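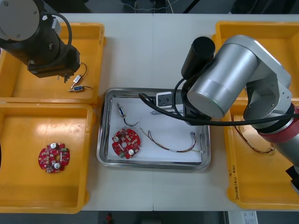
31/07/2019: Tomatoes, finally

So the first ones are ripe. Three of them! I went out before breakfast in my slippers and the hem of my robe got soaked, and there they were at the back of the bed, down low where I never look, as red as anything. I ate one standing up, with nothing on it, and dripped all down my front. I'd planned to save them for supper and slice them nicely with salt and be civilized about it. Oh well.

They're off the plants Ileana gave me in April, the leggy ones I was so rude about. She'd started far too many on her windowsill (she does it every year) and she came over with a box of them and wouldn't leave until I'd taken half. I stuck them in along the fence and forgot to label a single one, so I have no idea what this variety is. Ileana thinks it might be the one her aunt used to grow, but she also thought that about the yellow ones last summer, so we'll see. Must text her tonight.

The squash is a different story. Powdery mildew all over the leaves, just like last year. I cut off the worst ones and stuffed them in the trash can, not the compost, and then I mixed up the milk and water stuff and sprayed what was left. The whole corner smells like a school cafeteria now. The cat is very interested.

It was hot by ten. I gave up on weeding and walked down Drilcombe to the library to return the Iceland book, which I never finished. I got as far as the chapter about the sheep and then the library sent me a reminder, and really I only took it out because Brynhildur kept telling me it was all wrong and I wanted to know which parts. She was in there, as it happens, at the table by the window with her crossword and the big magnifying glass. We talked for ages in the kind of whisper that's louder than talking. She's going home to see her sister for a couple of weeks and she's dreading the flight and looking forward to the swimming pools. She asked if I'd water her porch pots. I said yes before she told me there are 29 of them! I've promised now. I'm going to need a longer hose, or stronger arms.

Picked up a mystery while I was there, plus a preserving book with a gorgeous cover and a recipe for green tomato relish that I already want to make, even though my green tomatoes are perfectly entitled to turn red if they feel like it. It calls for mustard seed and I know I have some somewhere. I had a jar when we moved. I can picture the lid.

Lunch was leftover rice with an egg on it and too much hot sauce. Then I lay on the living room floor under the fan for a while and listened to the ball game through the wall from next door. I have no idea who was playing. Somebody was pleased in the seventh inning.

Decha called in the afternoon about the potluck. He wants to move it to his yard, because of the shade, and I said that was fine with me as long as somebody else tells Alina, who has already drawn up a seating plan for mine. (A seating plan for a potluck. I love her, but come on.) He's doing the grilled chicken again, thank goodness, and some kind of cucumber salad that he was very mysterious about. I'm supposed to bring a dessert. I said peach cobbler without thinking, so now I need peaches, and the ones at the store yesterday were like baseballs. Maybe the farm stand out past the bridge. Gun-woo goes that way to work, I could ask him to stop, but last time I asked him to pick up fruit he came back with a watermelon so big we couldn't get the refrigerator door shut, and I had to take out a shelf. It's still out, come to think of it. The shelf's behind the couch.

I did call Alina in the end. She took it better than I expected and only sighed twice. She's redoing the plan for Decha's picnic tables. She wanted to know if Brynhildur would be back in time and I said I didn't think so, and there was a long silence while she erased something.

Mom's letter came. Four pages, mostly about the neighbor's hedge, with a bit squeezed sideways up the margin at the end to say that her knee is much better and she's been dancing again. That's the part I'd have put first! I read it on the back steps with my feet in the dishpan, which I'd filled with cold water. Best idea I've had all month. I wrote back right away so I wouldn't put it off, and told her about the tomatoes, and then I couldn't find a stamp anywhere, so the letter's on the hall table under my keys. It'll probably be there for a week if I know me.

Supper was the other two tomatoes, sliced this time, with salt and a bit of basil and toast. I got out the good plate and everything. They were sweeter than the one this morning, or I was hungrier. I kept some of the seeds on a paper towel in case Ileana wants them, and I wrote "fence, back" on the towel in pencil so I can't mess it up again.

It's almost dark and still too warm to sleep. There's a little heat lightning out over the ridge, no thunder. I've got every window open and a moth has come in and is banging around in the lampshade while I write. The sky's doing that purple thing. If it rains tonight I won't have to water in the morning, and if it doesn't, I need to be up early to get to the bed before the sun's on it.

To do tomorrow: stamps. Peaches. Text Ileana (I forgot). Look for the mustard seed in the box with the cake pans. Ask Brynhildur which of the pots can stand being a little thirsty.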